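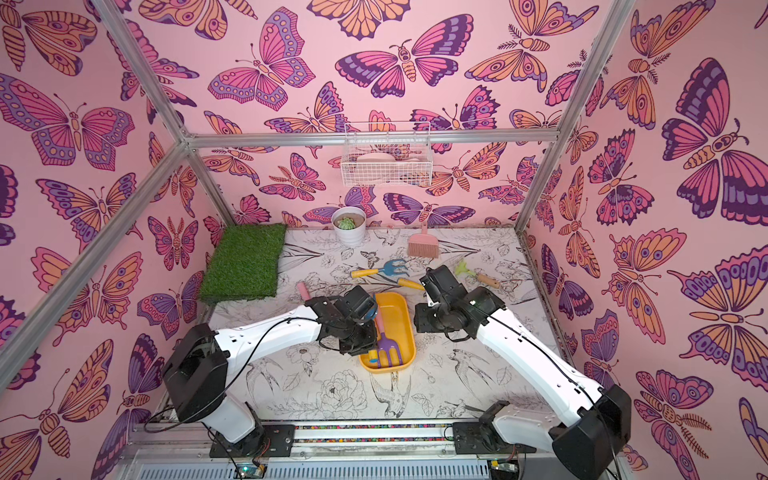
Wholesale Beads and Findings: Your Questions

What is the minimum order?
Four strands per color for glass beads, and one bag per style for clasps and ear wires. You can mix as many styles as you like in one box!

Are the ear wires nickel free?
Yes, all of the Wollov ear wires and jump rings are. The older Sevar lobster clasps are not, and their product pages say so in the first line.

How many colors does the seed bead range come in?
43 right now, and we love the new mossy greens - they look wonderful next to brass. Color cards are free with a first order.

Do you offer price breaks?
They start at 1000 pieces of any one finding. For bigger runs, write to Hamish Baird and he'll work out a quote with you. 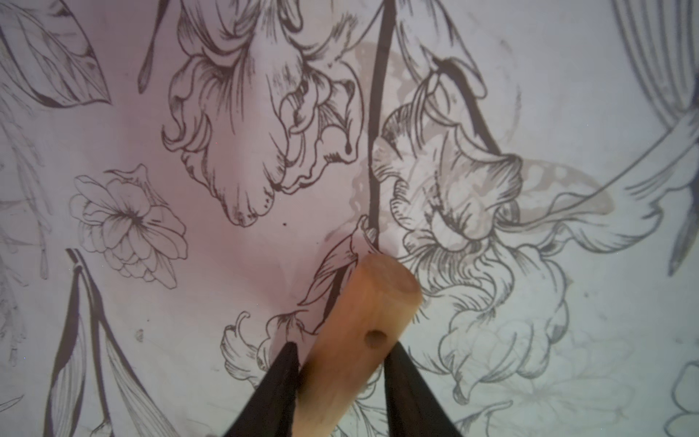
Page 17

Can you make a clasp to my own design?
We'd be thrilled to try. Send a sketch with measurements in millimeters to Obinna Nwosu, who handles custom casting. A sample comes first, and you approve it before we cast the rest.

When do orders ship?
Orders in by noon on Friday go out the same day from our Buchanan warehouse.

Can I return opened strands?
Sorry, cut or opened strands stay with you. Sealed ones can come back within a month, with the packing slip in the box.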